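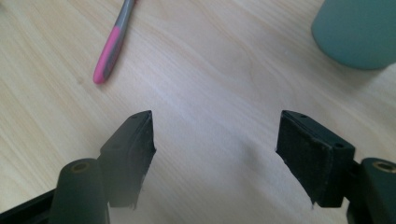 A pink and gray pen on a pale wooden table.

Writing Letters Again, and Why I Think You Might Like It

When I asked back in February whether any of you still wrote letters by hand, I expected a handful of replies and maybe a recipe or two (you are a generous bunch with recipes). Instead I heard from 39 of you, and I have been reading your notes over my morning coffee ever since. Some of you have never stopped. Some of you last wrote a proper letter at summer camp, to your parents, asking for socks. And quite a few of you said you would love to start again but feel silly, or don't know what you would say, or are embarrassed by your handwriting.

So this month's long item is for that last group, and I count myself among you. I grew up writing to my grandmother, who lived out past Skerken in a house with a mailbox so far down the lane that she took the car to it in bad weather. She wrote back on thin blue paper, both sides, and when she ran out of room she turned the page and kept going up the margin. There was never any news in those letters. The beans were up. The neighbor's dog had been in the yard again. She had seen a coat in a shop window in Plasa and thought about it for a week and then decided against it, and two letters later she had gone back and bought it! I have 52 of them in a shoebox and I would not trade them for anything.

I mention the beans and the coat because the question you asked most was what on earth to write about, when everyone already knows everything from their phones. My answer is to write the things that are too small to text. Tell your sister what you can hear from the kitchen. Tell your old roommate what you had for lunch and whether it was any good. If you get stuck, look out the window and put down what's there, and by the time you've finished with the window you will usually have thought of something else. You don't need to have been anywhere or done anything, and you don't need to apologize for taking so long to write, although we all do it, and I suppose it has become a part of the form by now, like "Dear."

On handwriting, please don't worry. Mine has gone downhill badly and people manage. Write a bit larger than feels natural, leave a good gap between lines, and stop when your hand gets tired. I do mine in two or three sittings, a page before breakfast and another that evening, and I just draw a little line across where I left off. My cousin says she likes the lines, as she can tell when my mood changed.

You don't need fancy paper either. A plain pad is fine, and so is any pen that doesn't skip. If you would like something nicer, the stationery counter at Cladard has been marking down its note cards all month, and I came home with more than I meant to (again). The cream ones take ink well. The gray ones are pretty but a bit slick, so give them a minute before you fold them or you'll get a smudge on the opposite side.

A few of you asked about keeping it going once you've begun. What has worked for me is having only 3 people on my list at a time. I used to try to write to everyone, and then I'd fall behind and write to no one, and feel dreadful about it until Christmas. Now I write to my cousin, to a friend who moved to Kong, and to a former neighbor who is in her nineties and sends back postcards in all capital letters. If one of them goes quiet for a while, I send something short anyway. It isn't a tennis match, and there's no rule about whose turn it is.

If you would like a pen friend and don't have one in mind, reply to this newsletter with the words "letter swap" and a line or two about yourself, and I'll match people up as best I can. Please send those in by June 26, 2023, and tell me if you'd prefer someone close to home or far away. Your address goes to your match and to nobody else.

Next month we are back to the garden, and yes, I have seen all your questions about slugs.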